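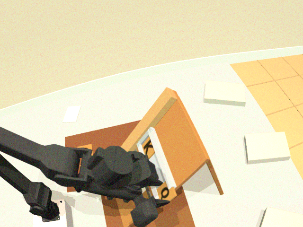
The arm at the rack with the K and Q tiles, in the simulated version of the cell.

Print this page | E-mail this to a friend

Search this site: Enter keywords Go

So I finally made it out to the Bestance open day, and I'm so glad I did! I'd pictured a big noisy hall, but the first stop was a quiet corner with a screen, where they try out every job on the computer before a real arm gets near it (letter tiles are the practice parts, and I could have watched for an hour).

Ludger Oltmanns took our group through the sorting room next. He started there packing by hand and now he looks after two cells, and he was pretty open about how that went. The old job meant picking up to 1,000 small parts a shift, and his wrists let him know it every night. Now he sets up the racks, checks the first few picks and gets called over when something jams. He likes it better, mostly. He misses the talking, though - the packing table used to seat a whole row of people and these days you're often on your own with a headset.

I asked whether anybody lost their job over it. He said no, but a few people moved to the Kustingate site and a couple didn't like the switch and left. The ones who stayed got training on Tokomton, the software that runs the cells, and a pay bump after the test. One woman told me the test was harder than her driver's exam!

Lunch was soup and some very good rolls. They're running the tour again in February, sign up at the front desk, and wear flat shoes.

Posted 24 Jan 2024
Filed under: Days Out, Work & Machines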